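제목: Re: [추모기록] 부고 원문 전사 규칙 개정안과 중복 항목 처리

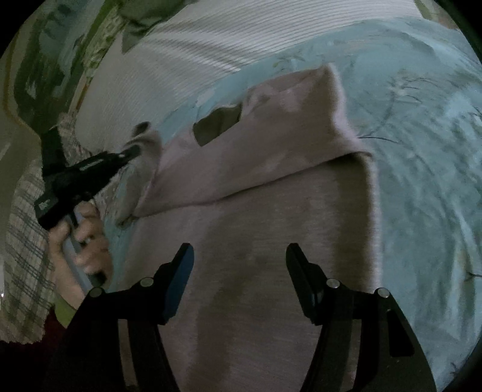 브래들리 트렐로어
어데일(Urdale) 부고 색인 편집 담당

캐서린 매키넌 님이 쓰신 글:
> 개정안 초안을 읽었습니다. 세 가지를 묻습니다.
>
> 첫째, 같은 고인에 대해 신문 부고와 장례식장 게시문이 따로 있을 때
> 항목을 하나로 합칩니까, 둘로 둡니까? 지금 틸데일(Tirdale) 분량에는
> 두 방식이 섞여 있습니다. 프링글(Pringle) 묶음을 입력하신 분은 전부
> 합쳤고, 저는 나눠 두었습니다.
>
> 둘째, 유족 명단에 나오는 생존자 이름을 색인에 넣는 문제입니다.
> 예전 규칙에는 "넣는다"고만 되어 있고 미성년자에 대한 언급이 없습니다.
>
> 셋째, 나이가 원문끼리 다를 때 어느 쪽을 따릅니까? 한쪽은 만 나이,
> 다른 쪽은 "몇 세를 일기로"라는 식이어서 한 살씩 어긋나는 경우가
> 계속 나옵니다.
>
> 캐서린

순서대로 답합니다.

1. 중복 항목

합치지 않습니다. 색인의 기본 단위는 사람이 아니라 문서입니다. 신문 부고 한 건, 장례식장 게시문 한 건, 추도식 순서지 한 건은 각각 독립된 항목이고 출처 번호도 따로 받습니다. 같은 사람이라고 판단되면 "관련 항목" 칸에 상대 번호를 양쪽 모두 적으십시오. 한쪽에만 적으면 정렬할 때 연결이 끊깁니다.

동일인 판단 기준은 성명, 사망일, 배우자 또는 부모 이름 가운데 두 가지 이상이 일치하는 것입니다. 성명만 같으면 연결하지 않고 비고에 "동명 항목 있음"이라고 적습니다. 혼인 전 성이 괄호로 표기된 경우에는 그 성도 성명의 일부로 봅니다.

프링글 묶음은 이미 합쳐진 상태로 올라와 있으므로 되돌려야 합니다. 전체 색인이 대략 3,000건인데 그중 합쳐진 것은 16건입니다. 원문 사본이 모두 남아 있어 분리 자체는 어렵지 않습니다. 이 작업은 르와지 포트히터 님이 맡기로 했고, 끝날 때까지 프링글 분량은 수정하지 말아 주십시오. 동시에 고치면 나중에 저장한 쪽이 앞의 수정분을 덮어씁니다.

2. 생존자 이름

개정안에서 문구를 바꿉니다. 현재 문안은 다음과 같습니다.

"부고 본문에 기재된 생존 유족의 이름은 전사문에는 원문대로 두되, 검색용 색인에는 넣지 않는다. 예외는 고인의 배우자로 한정한다."

따라서 미성년자 조항을 따로 둘 필요가 없습니다. 손자녀 이름이 여덟 명 나열된 부고라도 색인에는 고인과 배우자만 들어갑니다. 기존 항목의 생존자 이름은 12월 정기 갱신 때 일괄 삭제하겠습니다. 개별적으로 지우지 않으셔도 됩니다.

스카이 헵번 님이 따로 문의하신 운구자 명단도 같은 원칙을 적용합니다. 전사는 하고 색인에서는 뺍니다. 운구자가 이후 사망하여 본인의 부고가 있더라도 관련 항목으로 연결하지 않습니다.

3. 나이 불일치

원문에 적힌 숫자를 그대로 입력합니다. 계산하지 마십시오. 항목이 문서별로 나뉘어 있으면 나이가 서로 달라도 모순이 아닙니다. 생년월일과 사망일이 모두 원문에 있고 계산값이 기재된 나이와 맞지 않으면 비고에 "계산값 불일치"라고만 적습니다. 어느 쪽이 맞는지는 색인에서 판정하지 않습니다.

"향년"과 "일기로"는 전사문에서 원문 표현을 유지하고, 나이 칸에는 숫자만 넣습니다. 영문 부고의 "in her 80th year"는 만 79세라는 뜻이므로 80을 넣으면 안 됩니다. 이 경우에는 나이 칸을 비우고 비고에 영문 표현을 그대로 옮기십시오. 지난 분기 검수에서 가장 많이 나온 오류입니다.

4. 그 밖의 사항

- 조화 사절, 기부처 안내 문구도 전사 대상입니다. 생략 부호로 줄이지 마십시오.
- 온라인 방명록의 댓글은 전사하지 않습니다. 방명록이 있다는 사실만 출처 칸에 적습니다.
- 원문의 오탈자는 고치지 않고 바로 뒤에 [원문대로]를 붙입니다. 고인 이름의 오탈자가 분명하면 색인에 두 표기를 모두 올립니다.
- 판독이 안 되는 글자는 글자 수만큼 □로 표시합니다. 글자 수를 알 수 없으면 [판독 불가]로 적습니다.
- 이타우(Itau) 교구 회보에 실린 부고는 회보 호수를 출처 번호 앞에 붙입니다. 호수가 없는 회보는 스카이 달글리시 님에게 문의하십시오.

개정안 2판은 위 내용을 반영해 이 목록에 다시 올리겠습니다. 이견은 조항 번호를 적어 목록으로 회신해 주십시오. 개인 메일로 보내시면 기록에 남지 않습니다.

브래들리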